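Why Do Lockers Have Slots in the Doors?

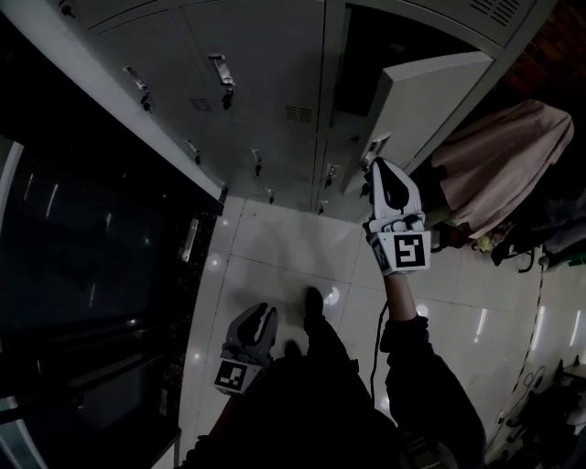 Words: Aurélien Gautier
Checked by: Florian Carré
Perkance Kids, September | Reading time: 3 minutes

Ask a grown-up why metal lockers have slots in their doors and you will probably get an answer right away. Be careful. A fast answer is not always a good one.

I have heard three answers so far. One is that the slots are for posting notes to your friends. One is that they stop you from suffocating if you get shut inside. The last is that they let air in and out. Let's test them.

The note idea

Notes do fit through some locker slots. That doesn't prove much. A sandwich fits in a shoe, and shoes weren't made for sandwiches. Look at the slots on the gray lockers in the picture. They are louvered, meaning each one has a slanted strip of metal over it, like a tiny roof. If you wanted to make a mail slot, would you put a roof on it?

The getting-stuck idea

Lockers are for stuff. Climbing into one is a bad idea, with slots or without, because a latch can catch and you may not be able to open it from the inside. So please don't test this one.

The air idea

Air is my favorite, but I wanted to check it too. Damp things dry when water leaves them and floats off into the air. In a sealed box, the air soon holds nearly all the water it can, and the drying slows right down. Slots let damp air drift out and drier air drift in.

How much do they help? Less than some people say, I think. The slots are small, and nothing is pushing the air along. A soaking towel rolled in a ball will still be soggy and smelly by the end of school. Hang it up and it has a better chance.

Try it yourself

You need 2 small cloths, 2 matching plastic tubs with lids, and a grown-up.

Ask the grown-up to make 20 holes in one lid. Wet both cloths, squeeze them out, and put one in each tub. Close the lids and leave the tubs side by side until the next day. Which cloth feels drier? Maybe you can't tell! Write that down as well – it still counts as a result.

What about the narrow doors?

Somebody at Bimham Pool told me that narrow doors are stronger than wide ones. Could be. A simpler reason is that narrow lockers let you fit more of them along one wall. An open door also swings out into the room, and a narrow one doesn't stick out as far. Measure a door at your school or pool and see how much floor it needs.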